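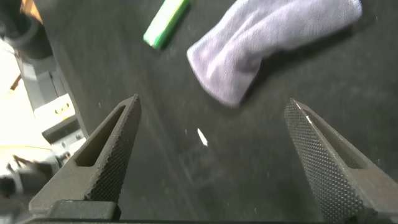
Raltar wrist camera set, README

Maintained by Paloma Boateng and Gus Begay, Gatness shared workshop, Rurnbridge
Last edited Tuesday, January 30, 2018

What is in it

Raltar is a tabletop arm with a two-finger gripper, built on the bench at Gatness over a lot of evenings. This folder holds 1169 still frames from the camera at its wrist, taken over 47 sessions. We use them to work out where a small item is lying before the fingers close on it. Both fingers show in most of the frames, and so does the dark work surface.

Folder layout

frames/ – JPEG files, one subfolder per session
labels.csv – one row per frame, see below
splits/ – text files listing train and test frames
holdout/ – 157 frames we never train on, already counted in the total
tools/ – the scripts Gus wrote for renaming and checking

Columns in labels.csv

session: number, with leading zeros
frame: file name without the extension
grip: open, closing or closed
target: cloth, stick, block, none or unsure
point: where we would put the middle of the grip, left blank if target is none
who: PB or GB

Use "unsure" freely. Paloma's rule is that if you have to zoom in to decide, it is unsure. A frame with both a cloth and something green and stick-shaped in it gets one row, and the target is whichever lies closer to the line between the two fingertips.

Gripper

The fingers are wedge-shaped, with a long slot through each one and a knurled inner face. The first version had smooth faces and cloth slid out of it – those sessions are not in this set. Finger drawings are in the Begay folder on the workshop drive, under v3. If you print your own, keep the slot. The labeling script uses it to find the finger edge.

Known problems

Crumbs and pale specks on the surface were not cleaned up between sessions. Do not label them as targets.
Daylight from the left washes out that side in some frames. Exposure was on auto until session 10 and fixed after that.
Frames taken while the arm was moving are a bit blurred. We kept them.
Cloth is over-represented. Roughly half the rows have it as the target.
Sessions are not balanced by time of day.

Getting started

Copy the whole folder to a local disk, then run tools/check.py. It prints any frame that has no row and any row that has no frame. Both lists should be empty. If they are not, tell Gus before you edit the CSV by hand.

To do

Add more hard items before May
Second pass on the "unsure" rows (PB)
Move the point column to fractions of image width and height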